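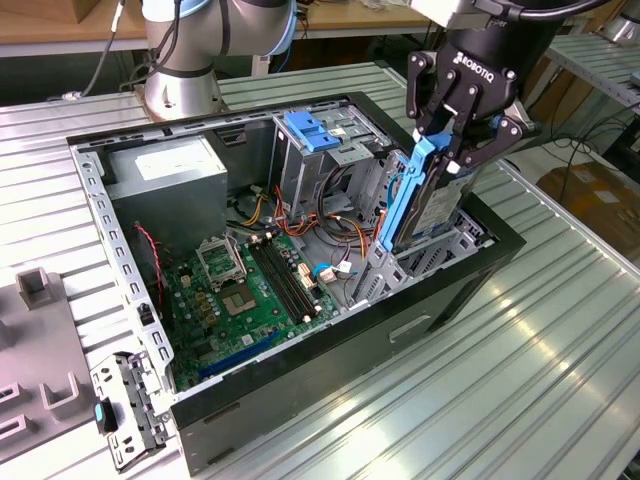
March 25, 2022

Teardown cell, kit review, day 2 on the desktop towers

Punley trial kit still on the bench till end of next week, then they want it back or a PO. Writing this up now or I'll forget half of it.

What we're meant to decide: buy the kit, lease it through Kondcombe, or send it back and keep doing towers by hand. Kit as quoted = the disassembly software, the fixture set, the recipe editor, and two days of remote support. Arms and grippers not included, we use our own. That matters for the price comparison, see bottom.

Setup this morning
Power up fine. Gripper zeroed, force limit left where Punley set it. Re-taught the tower origin off the corner of the case, the old one was off after somebody moved the tray. Please don't move the tray. If you have to move the tray, write it on the whiteboard.

Side panel off by hand, as before. The kit doesn't claim to do panels on this model and I'm not going to spend trial time on it.

Drive pull
This is the step that sells the thing, so most of the morning went here. Drive in its blue caddy, grip on the caddy, straight up out of the cage. The recipe editor calls this "linear extract with compliance." In practice you give it a grasp pose, a direction and a length, and it wiggles a bit if the force climbs.

Notes:
— Grip height is everything. Too high and the caddy flexes and the fingers walk up it. Dropped the approach a few mm and it held.
— Straight up means straight up relative to the case, so if the case isn't sitting flat the pull drags on one wall of the cage. Put the level on it every time. The kit has no check for this. It should.
— Cables. The recipe assumes drive cables are already off. There's a "cable clear" prompt that just waits for the operator to press OK. Fine for us, but it's not what the brochure makes it sound like.
— Fingertips stock. Tried the rubber pads from the January order, too thick, wouldn't fit down beside the caddy. Back to stock.

Ran 24 pulls in total, same tower, pushing the drive back in by hand between runs. Almost all clean. The misses were two kinds: fingers closing on the caddy too high (my pose, my fault) and one force stop partway up that it wouldn't recover from by itself. Had to jog out. Log says "retry limit reached," no more detail than that. Asked Punley support for the verbose log setting.

Speed: 60 seconds per pull at the default speed setting, approach and drop-off included. Slow. Someone with a thumb is quicker, no argument. But the arm can do it while the someone is doing panels and cables on the next one, and that's the only way the numbers work. Haven't tried it at higher speed yet, want the force log sorted out first.

CPU and memory
CPU socket empty with the bracket up, so nothing to learn there today. Memory recipe exists in the library but the slots run at an angle to the case edge with our origin and the editor only wants to rotate the grasp in fixed steps. Typed the angle in by hand in the config file, it took it, then the editor overwrote my file on save. Lost 20 min to that. Backup copy is in the shared folder now, work from the copy.

Optical drive
Blue latch on top of the bay. Library has a "press and slide" recipe which might suit. Not run. The latch wants pushing while something else pulls, so that's a two-arm job or a jig. Second arm is there but the kit licence we have on trial covers one arm only. Convenient. Asked what the second seat costs, waiting.

Power supply
Skipping. Screws at the back, and the kit has no screwdriving in this tier.

Fixtures
Gray tray is decent. Odesa fixtures we looked at last year were heavier and better finished but fixed to one case size. Punley's go together in different layouts and don't feel cheap. Only complaint is they slide on the ribbed table unless clamped at both ends. Two toe clamps sorts it.

Docs
Quick start: good, short, correct. Recipe reference: half of it is for the previous version, button names don't match. The section on force limits is one paragraph long and gives no units. I assumed newtons and it behaved like newtons but I shouldn't have to asume. Error codes aren't listed anywhere I can find.

Support
Mail answered same morning, real answer, not a ticket number. Person on the other end clearly had the same software open. Points for that. They're off over the weekend so anything we break this afternoon stays broken till Monday.

Cost stuff, rough
Başaran, who would be taking the stripped towers, say they want the drives out and accounted for, everything else optional. So for that contract we only need the drive pull plus a serial number read. First batch would be 170 units. Kit doesn't read labels. We'd add a camera ourselves, or just keep scanning by hand at the drop-off, which I'd do to begin with.

Lease via Kondcombe makes more sense to me than buying while the contract is one batch. Their terms say we can swap software tier midway, need that in writing. Buying only looks better if we use it on the server chassis as well, and none of those recipes exist yet so we'd be writing them.

Where I am on it right now: drive pull good, worth paying for. Editor annoying. The rest of the library is thinner than the sales page. Would lease, wouldn't buy.

To do before it goes back
— verbose force log, then repeat the pulls with speed up
— try a second tower, differnt case if we can find one
— press and slide on the optical bay, even one-handed, just to see what it does
— get the second arm price
— find out if the editor can be stopped from overwriting configs
— loose metal bracket by the case goes in the parts bin, label it first
— tidy the cables under the side table, they catch on the cart

Gripper open, arm parked, e-stop in. Tower stays where it is over the weekend, origin is good, leave it alone pls.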